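3.2 Enclosure and the viewer's route

The second group of works in the sample consists of room-scale sculptures that can be entered or looked into. We treat these separately from the open floor pieces discussed in Section 3.1. In an open piece, the visitor's path is set by the outer edge of the work. In an enclosed piece, the path is set by thresholds: door heights, gaps between panels, changes in floor level. The distinction matters for the coding scheme, as a single work may have one outline but several thresholds, and each of these was recorded as a separate unit.

The Clamusach collection holds 13 works that meet the criteria for this group. Most were made for a single gallery and later moved, and the installation records vary in quality. Where a plan survived, we took threshold widths from the plan and checked them on site. Where no plan survived, widths were measured directly at floor level and at shoulder height. Four works could not be measured because they were in storage in June, and they are left out of the analysis that follows.
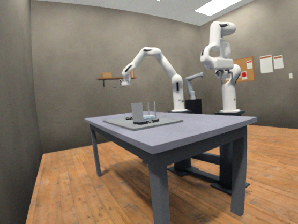
Figure 4. Simulated room with two robot arms, a grey table and a small wall shelf.

Visitor routes were logged by hand on printed floor plans, following the procedure set out by Benjelloun for the Ragab galleries. Each observer followed one visitor at a time from entry to exit. A stop was recorded when the visitor stood still long enough for the observer to mark the position and look up again. This is a loose rule, and it probably undercounts short pauses near doorways, where the observer's own view was often blocked by the work.

A total of 204 routes were logged. Of these, 78 included at least one full entry, defined as both feet past the inner line of the threshold. The remaining visitors either walked around the work or leaned in without entering. Leaning in was most common at Hedora, a welded steel chamber with a low opening on its north side and a narrow slot at eye level on the south. The slot gives a clear view of the interior, and visitors who found it first rarely went on to the opening.

Droseo shows the opposite pattern. Its interior cannot be seen from any point outside, and the passage turns twice before it widens. Visitors who stopped at the first turn tended to continue. We read this as support for the claim that partial concealment draws viewers inward, although the gallery lighting was uneven and may have had its own effect. Volume alone does not account for the difference, given that the two interiors are close in size.

The question of mass is harder to settle with route data. Plate thickness can be measured, but perceived weight depends on how the edges are finished and how the work meets the floor. We return to this point in Section 3.3, using the interview material.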